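Using my songs at your event: the questions I get most

I'm Nazar Antoniuk, I write and record as Vavik, and my inbox fills up every time there's an election on. So I've put the usual answers in one spot. I'm a musician and not a lawyer, so please get your own advice if there's real money involved!

Can I play your song at a campaign rally?

Please ask me first. Your venue might have a public performance licence, but that doesn't mean I'm happy to be your walk-on music. I've said no to both sides of politics and I'll keep doing it.

What about a school fete or a community fundraiser?

Go for it -- I love hearing about these. If the venue's licence covers recorded music you don't need to write to me at all (though I do like getting the photos).

Can I put "Ilholm" behind my video?

That's a different kind of permission, because you're matching the song to pictures. You need a yes from me for the songwriting and a yes from Gaete, my label, for the recording. Send us the rough cut and tell us where it's going to be shown.

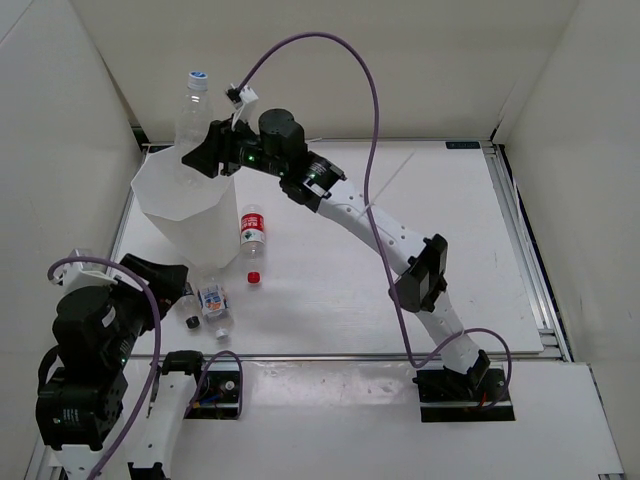
How much does it cost?

For small, non-commercial videos I ask for $200, and that covers one song for one video. Ads are another story and Gaete handles those quotes.

Can I record my own cover?

Yes, and please do! You'll still need to sort out the songwriting royalties, and if you change the lyrics, check with me before you release it.

Somebody used your song and I don't think they asked. Should I tell you?

Yes please. A link and the time the song starts is plenty. I got 563 messages after the Durkico launch in October, so if I'm slow to write back, I've probably still read yours.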